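Print | E-mail this page

Thu 5 September

Sourdough log, since Poonam Rathore keeps asking me to write this stuff down instead of shouting it across the workshop. The Grullholm starter is back to life! I fed it rye before I left last night and this morning it was up over the rubber band and smelled like green apples (last week it was closer to nail polish, so, big relief). The Drondano jar is still sulking. I gave it the same flour, same water, same shelf by the boiler, and got a few sad bubbles.

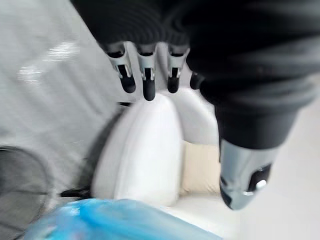 Black fingertips, silver knuckles, a good bit of blur.

I mixed one dough from the good jar at lunch. Four folds, half an hour apart, except the third one was late because I got talking. It felt slack to me, wetter than the June loaves, and I think that's the new bag of flour drinking less than the old one did. Next time I'll hold back 10 grams of water and see. Salt went in at the second fold, which Poonam thinks is too late and I think is fine.
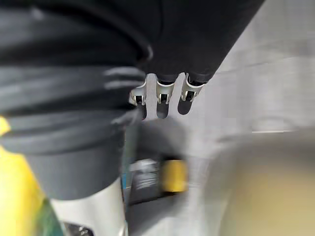

Shaping was messy but the skin held once I'd floured the bench properly. It's in the fridge now for roughly 9 hours, then into the cast iron pot with the lid on. Must remember to bring the long mitts from home!

To do: new lid for the Drondano jar, scrape out the proofing basket, ask Hao if we can have the bottom shelf of the fridge back.

Print | E-mail this page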